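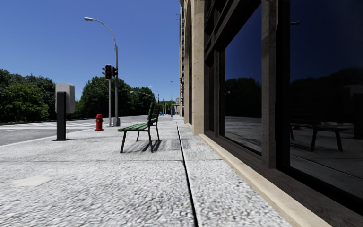

Handbuch > Simulation > Kameras vergleichen > Abschnitt 4: Der Straßenabschnitt

4. Kameras im Straßenabschnitt einrichten und vergleichen

So, jetzt geht es nach draußen! Wer Abschnitt 3 übersprungen hat (ich kenn euch doch), sollte wenigstens den Treiber für den Gehsteigroboter geladen haben, sonst bleibt das Kamerafenster schwarz und ihr sucht eine halbe Stunde an der falschen Stelle. Ist mir passiert, und Imke Baumgart gleich am Tag danach auch.

Wir vergleichen zwei virtuelle Kameras: die Plornau, die bei uns lange Standard war, und die neuere Šimko mit dem größeren Öffnungswinkel. Beide schauen vom selben Punkt auf dem Gehweg in dieselbe Richtung, also die Straße entlang, Bank in der Mitte, Gebäude rechts. Ich mag die Stelle sehr, weil auf kleinem Raum so viel Unangenehmes zusammenkommt: dünne Masten, harte Schatten und dann noch die dunkle Glasfront.

4.1 Startposition setzen

1. Szene »Kutstead« laden und warten, bis unten links »bereit« steht. Beim ersten Mal dauert das, holt euch ruhig einen Kaffee.

2. Den Roboter auf Startpunkt 15 setzen. Die Fuge im Pflaster muss jetzt etwas rechts von der Bildmitte nach vorn laufen. Liegt sie links, habt ihr den Startpunkt der alten Szenenversion erwischt.

3. Sonnenstand auf »fest« stellen. Der Schatten der Bank fällt dann scharf nach rechts und bleibt auch da.

4. Im Kamerafenster nachsehen, ob vom Roboter selbst etwas ins Bild ragt. Am unteren Rand darf nur Pflaster zu sehen sein. Falls doch ein Stück Gehäuse auftaucht, den Neigungswinkel in kleinen Schritten anheben.

Hinweis: Das Pflaster direkt vor der Kamera wirkt ganz unten leicht verwaschen. Ich habe deswegen zweimal den Fokus neu eingestellt, das könnt ihr euch sparen. Bewertet wird dieser Streifen sowieso nicht.

4.2 Plornau aufnehmen

5. Unter »Sensoren« die Plornau auswählen und das Profil »Tag, klar« laden.

6. Belichtung von Hand auf den Wert aus eurem Messblatt stellen. Die Automatik bitte aus! Sie hängt sich gern am hellen Stein auf, und dann säuft das Glas daneben komplett ab.

7. Aufnahme starten und 32 Sekunden laufen lassen. Der Roboter bleibt dabei stehen.

8. Lauf unter einem Namen speichern, den ihr nächste Woche noch versteht. Auf unserem Server liegt bis heute ein Ordner »test_neu_neu2«, und ich fürchte, der ist von mir.

4.3 Šimko aufnehmen

9. Sensor wechseln, Startpunkt NICHT neu setzen. Beim Neusetzen verschiebt sich die Höhe minimal, und damit ist der Vergleich hin.

10. Schritte 6 bis 8 wiederholen, mit derselben Belichtung.

Achtung: Vor dem Sensorwechsel unbedingt die Simulation anhalten. Bei laufender Physik stürzt der Ivwood-Controller ab und nimmt die ungespeicherte Aufnahme gleich mit.

4.4 Ergebnisse anschauen

11. Beide Läufe im Vergleichsfenster nebeneinander öffnen und die Tiefenpunkte einblenden.

12. Zuerst den Hydranten und den grauen Kasten auf dem schwarzen Pfosten prüfen. Beide sollten in beiden Läufen saubere Kanten haben. Danach Laternenmast und Ampelmast: Die stehen dicht beieinander, und hier trennt sich bei mir die Spreu vom Weizen. Die Plornau machte daraus einen einzigen dicken Pfahl, die Šimko hielt sie auseinander.

13. Jetzt das große Fenster rechts. Darin spiegelt sich eine Bank, und wenn euer Detektor sie als echtes Hindernis meldet, dann willkommen im Club! Solche Treffer mit »Spiegelung« markieren und bitte nicht löschen, Vilém Danko braucht sie für den Filter.

14. Die gültigen Tiefenpunkte im Bereich »Bank« ablesen und ins Messblatt eintragen.

Zum Abgleich meine Werte: 2.681 Punkte mit der Plornau, 2.936 mit der Šimko. Kleine Abweichungen sind normal. Liegt ihr bei beiden Kameras weit darunter, ist fast immer der Bereich falsch aufgezogen; die Lücken zwischen den Latten gehören mit hinein, auch wenn es komisch aussieht.

Hinweis: Die Rotphase der Ampel könnt ihr über »Verkehr > Signal halten« einfrieren. Für die Tiefe ist das egal, für den Farbvergleich in Abschnitt 5 braucht ihr in beiden Läufen dasselbe Licht.

Messblatt speichern, Simulation beenden, weiter mit Abschnitt 5.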